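Running a Small Gallery — Notes for Week 4: Hanging, Pricing and the Back Room

Hi everyone. A few of you asked me to write up what I rambled through last time, so I've typed it out while I still remember it. My own handwriting is hopeless and the slides were mostly arrows.

We started with the Fallgate case, which is in your reading packet. Quick recap for those who missed it: Fallgate was an artist-run space over a print shop, two rooms, low ceilings, and a landlord who liked painting. They opened in February with a group show of 149 works on paper. I love that number and I would never, ever do it myself. Every wall was covered from the baseboard up, visitors had a wonderful time (I was one of them!), and they sold almost nothing. People told them afterward that they couldn't remember which piece they'd liked.

For their second show they hung one painter, Viken, with plenty of bare wall, and sales picked up right away. Please don't take from this that crowded hangs are bad. Salon-style hanging has a long and lovely history and it can be the whole point of a show. I just want you to know what you're asking of a visitor who has maybe twenty minutes and a wet umbrella.

Eye level and sight lines

Most places pick one center height and stick to it for the whole room. Measure to the middle of the work, then work out where the hook goes from there. Do the math on paper, because doing it on a ladder is how you end up with extra holes. If you've got a big piece and a bunch of small ones on the same wall, hang the big one first and let the small ones argue about the rest.

Also, stand in the doorway. I can't say this enough. What you see from the doorway is what people on the sidewalk see, and it decides whether they come in. Lastau, the project space we visited, puts its quietest work opposite the door, and I thought that was brave. We had a good disagreement about it on the way back and I'd like to hear more from the people who hated it.

Prices and the list

Some of you think wall labels with prices look tacky. Fine, but then print a list and keep it where people can pick it up without having to ask. Asking is scary! I spent years in galleries pretending I wasn't curious about the price because I didn't want to talk to the person at the desk.

A short word on the $200 question. Should a gallery carry anything that cheap? I say yes, if the artist is happy with it — small studies, editions, drawings on scrap. Somebody who buys a little drawing this year may well be back. Just don't discount a large painting to get there, because the artist's earlier buyers will hear about it, and so will the artist.

Where things live between shows

This is the part of the job I enjoy more than I should. Flat work lies flat, in folders, with tissue between the sheets. Framed work stands upright, face to face and back to back, off the floor. Small sculpture and ceramics get a spot of their own with nothing stacked on top. Label the outside of every wrapped piece with the artist, the title and which way is up.
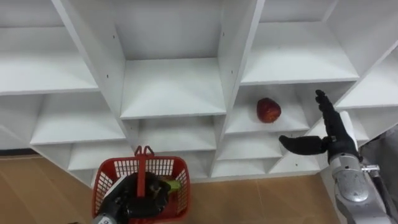

The loan form, line by line

Take out the Hrytsenko form from the packet (the long one, sorry). It was written for a traveling textile show, so skip the paragraph on folding. The lines I care about are these:

Condition on arrival. Write it down with the lender there, if you can, and take photos of the corners and the back.

Who pays for the return trip. Sounds dull. It's the thing people fall out over.

Dates. The loan should start before the install and end after the show comes down, with a few days of slack at both ends.

Credit line. Copy it exactly as the lender gives it, commas and all.

For next time

Bring a floor plan of any room you know well, drawn by hand is fine, and a list of 4 works you'd put in it. They can be by anybody. We'll swap plans and hang each other's shows on paper, and whoever gets the room with the radiator in the middle has my sympathy.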